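Home | Kits | Journals | Gift Ideas | Help | Basket

The Wisteck Watch-Along Journal

Posted in July by the Cotico shop desk

We have wanted to stock something for variety show fans for ages, and at last there's a product we're happy to put our name beside. The Wisteck Watch-Along Journal is a fat, friendly notebook for anyone who follows a weekly show and likes to remember what happened in it. Game shows, talk shows, cooking contests, travel series with six comedians crammed into a minibus, it copes with all of them!

It began as a home-printed booklet passed round a fan club in Tremblay, where members met to watch subtitled episodes and kept losing track of who had won which forfeit. Wisteck turned it into a proper book and kept nearly everything the club liked, including the odd little "running gags" column down the outside edge of each page. That column is the best bit. If a guest keeps mispronouncing the same word for five weeks, you can trace it back to the very first time.

What's inside

Each episode gets a double page. The left side has room for the title, the guests, the songs played and the games, and the right side is left mostly open for your own notes, quotes or doodles. There are 30 episode spreads in all, enough for a decent run of most shows, and then 16 plain pages at the back which people seem to use for all sorts (one early customer drew family trees of who had been on whose programme).

Between the two comes the section on cast members. You get a page per person, with space for their catchphrases, their best and worst moments, and a small chart for how your opinion of them changed. Mine went up and down like a seaside railway for one singer last year, and it was lovely to look back on.
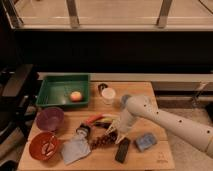 The paper is thick enough for felt tips, which matters more than you might think, as most fans we know colour-code everything. We tried gel pens, fineliners and a fairly wet brush pen on it. Only the brush pen showed through, and then just as a faint shadow. The book also lies flat from the first page to the last without having to be bent back, so you can write with one hand and keep hold of your tea with the other.

The Numport edition

There are two versions. The standard one has a plain cover and is the one to get for a single show. The Numport edition is a bit larger and is set up for people who follow several shows in the same season. It has coloured page edges, a fold-out calendar and a guest index at the back, so when an actor turns up on three programmes in a fortnight to talk about the same film you can put all their stories together. They never quite match, and spotting the differences is half the fun.

The Numport edition comes with 11 sheets of stickers too. These cover the usual reactions (laughing, crying, hiding behind a cushion) plus blank speech bubbles in two sizes. The stickers peel off cleanly if you move them in the first day or so. After that they're staying put.

Size and details

Standard edition: A5, soft cover, stitched spine, one ribbon
Numport edition: slightly larger than A5, hard cover, stitched spine, two ribbons, elastic strap
Paper: cream, dotted on the notes pages, plain at the back
Pen loop: Numport edition only
Refills: not available for either edition

A few things to know

The guest index runs from A to Z with the same space for every letter, so if your favourite shows book a lot of people called Kim or Smith you'll fill those pages quickly. Several customers have carried on into the blank pages at the back, and that works well enough.

There are no show names, photos or official artwork anywhere in the book. It suits any programme from any country, and it also means you can start with a series that finished years ago and work through it at your own speed. I've been doing that with an old quiz show on winter evenings and I'm enjoying it even more the second time, as I now notice how often the host is trying not to laugh.

Younger fans get on with it nicely. The standard edition is the easier one for them, with bigger boxes and less small print. For a group, we'd go for one Numport edition to share and pass it to a different person each week. The handwriting changes, the jokes get worse, and by the end of the season you have a real keepsake.

The first print run was 1,183 copies across both editions, and a second is on the way. If the one you want is showing as out of stock, leave your email on the order form and we'll send a note when the next boxes come in. Orders placed before 2 pm are packed the same afternoon.

Contact us | Delivery and returns | © Cotico | Back to top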